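Forums > Building Condition & Engineering > Reports and Assessments

Structural report says "monitor" 17 times. Monitor what, exactly?

Posted 02/08/2026 by slabsandregret

I sit on the board of a small building with a shop on the ground floor and offices over it. We paid Andetti for a full condition assessment, and last week it landed: 54 pages, handsome cover, and the word "monitor" used 17 times. Monitor crack at grid line C. Monitor deflection at second-floor beam. Monitor moisture staining at north parapet. The section on the shop floor says the slab has "settled slightly toward the street side" and, you guessed it, monitor.

What none of those pages says is who does the monitoring, with what, or when we're allowed to stop. The shop has carried on as normal, shelves full, and no customer has mentioned grid line C.
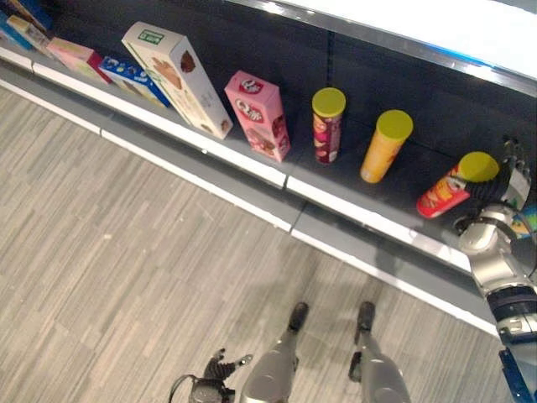

What I'd like to know

Is "monitor" real engineering advice, or what you write when you don't want to be blamed later? Should I go back and ask for more, and will they charge me for it? The fee was already $3,222 over what we'd set aside, so my appetite for a follow-up is limited.

parapet_pete

Bit of both. A crack seen once tells an engineer very little. A crack seen in October and again in spring tells them whether it moves with the seasons or just keeps going. So the advice is fine, but a decent report gives you a method, an interval and a trigger: put a gauge across it, read it every so many months, call us if it opens past a stated width.

Write back and ask for those three things for each item. Keep it to one email and call it a clarification – that word has saved me more money than any contractor I've hired. Most firms will answer without a bill if it looks like something they left out. Check your agreement first, as some of them include one round of comments on the draft and then go very quiet about it.

Ask as well which items they'd look at first. I'd bet 4 of them matter and the rest are there to keep the 4 company. The beam is the one I'd push on. If they have any doubt about a beam, they should be telling you what it's carrying and whether that's okay today.

Jaidee_tenant

we had the same thing at the Jaidee building. nobody monitored anything and it was fine. then the parapet got replaced so maybe it wasnt fine

gridlinefrown

Please don't do what the poster above did.

One thing to add to Pete's list: get a baseline. We used Pundach for ours and they came back to put survey points on the slab, which cost extra but gave us numbers to compare against. If you can't stretch to that, ask whether the levels they took during the assessment can be sent to you as a marked-up plan. They must have measured something to write "settled slightly."

For cracks, take a photo with a ruler in it, same spot every time, and write the date on the wall in pencil next to the crack ends. Keep the lot in one folder with the report. Our last board kept theirs in a Waluvex login that expired when the board did, and we paid for half the work again.

On the moisture staining, skip the waiting and have a roofer look at the flashing up there.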